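Quadrillage au ruban de masquage

Le quadrillage au ruban de masquage est un procédé de marquage temporaire qui consiste à recouvrir un plan de travail de papier kraft, puis à le diviser en cases à l'aide de bandes de ruban adhésif de peintre, le plus souvent bleu. Il est employé dans les ateliers, les salles de tri et certains locaux d'enseignement pour attribuer un emplacement à des objets, répartir des pièces ou limiter des zones de dépose. Ses partisans lui prêtent des qualités de précision et d'économie dont la première, au moins, est discutable.

Matériel

Le support est en général un papier kraft brun vendu en rouleau. Les grammages élevés plissent moins, mais aucun ne reste parfaitement plat sur une grande table. Le ruban de peintre est préféré au ruban d'emballage pour sa faible adhérence, qui permet en principe de le décoller sans arracher le papier. Les notices se montrent souvent plus optimistes que les utilisateurs sur ce point : après quelques semaines de pose, le kraft s'effiloche fréquemment au retrait.

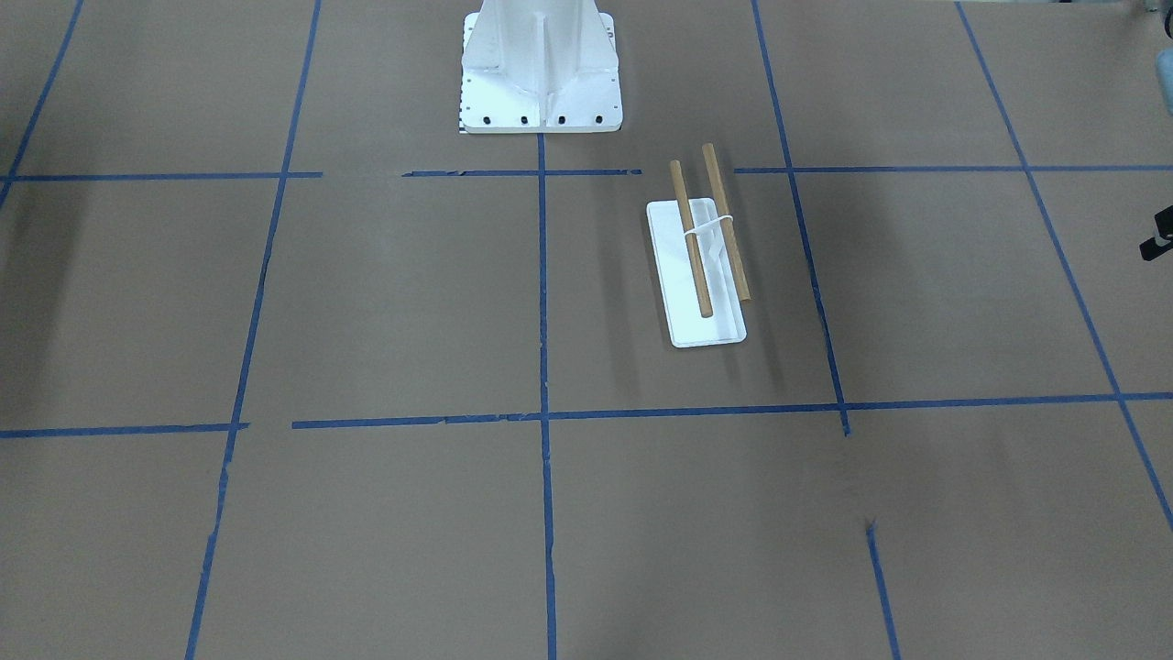

Le choix de la couleur relève surtout de l'habitude. Le bleu contraste correctement avec le brun sous un éclairage ordinaire, et le ruban blanc ou crème, moins coûteux, se lit moins bien à distance. Le fabricant Skinden commercialise un rouleau prédécoupé présenté comme « spécial grille » ; on distingue mal ce qu'il apporte par rapport à un rouleau courant de même largeur.

Tracé

Deux méthodes coexistent. La première, dite au cordeau, suppose de mesurer les bords de la table et de reporter les repères au crayon avant la pose. La seconde, à l'œil, se passe de toute mesure. Les manuels recommandent l'une et la pratique adopte presque toujours l'autre, ce qui explique que les lignes obtenues soient rarement parallèles. La pose en plusieurs morceaux accentue le défaut, chaque raccord pouvant introduire un petit décalage.

Les interruptions sont fréquentes. Elles peuvent être voulues, pour réunir deux cases voisines, ou résulter de l'usure, et rien dans le tracé lui-même ne permet de trancher.

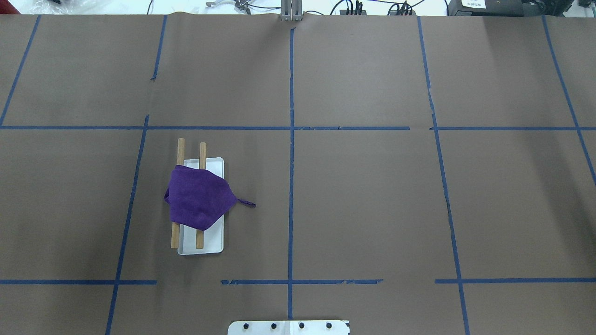
Plan de travail recouvert de kraft et divisé au ruban bleu. Plusieurs lignes sont obliques ou interrompues.

Précision et critiques

L'idée qu'une grille améliorerait à elle seule le rangement est répandue et peu étayée. Une note interne de l'atelier Brirna, diffusée en July 2023 sous son titre anglais puis traduite, faisait état d'un gain de 23 % sur le temps de recherche des pièces. Elle portait sur 2 tables, sans groupe de comparaison, et ne précisait pas la manière dont les durées avaient été relevées.

Le coût est également sous-estimé. Le papier se remplace souvent, les bords du ruban se soulèvent et retiennent la poussière, et une grille refaite ne coïncide jamais tout à fait avec la précédente. Pour un usage prolongé, un tapis imprimé ou une gravure du plateau donne des cases plus régulières.

Variantes

La méthode Orik ajoute un code inscrit dans chaque case. Le système Yap remplace les lignes continues par de simples croix aux angles, solution plus rapide à poser mais difficile à lire une fois la table encombrée.

Voir aussi

Papier kraft
Ruban de masquage
Traçage au cordeau

Dernière modification : 2023-08-11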